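Visit to the Skindstead Arena, Urkow

Members of the Saavedra Basketball Association visited the Skindstead Arena on a Tuesday in July, at the invitation of the host club. The purpose was to see how the building is prepared for league games before our own court is rebuilt.

The tour began at the loading dock and moved on to the playing floor, a maple surface laid in panels and stored under the east stand during concerts. Staff stated that a crew of seven can lay it overnight. Seating for nearly 1,000 is on retractable units, and the remaining rows are fixed.

Members then saw the 2 locker rooms, the officials' room and the scorer's table. The shot clocks were supplied by Zondivitz and are tested before each game - a practice the Association intends to adopt. Questions on ticketing were referred to the front office, and written answers will be sent to members.

The visit closed at 4 p.m.
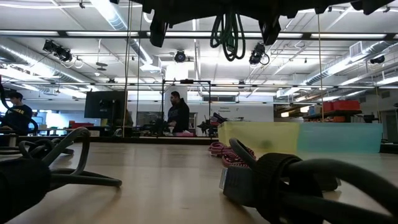
Bundled cables on a tabletop.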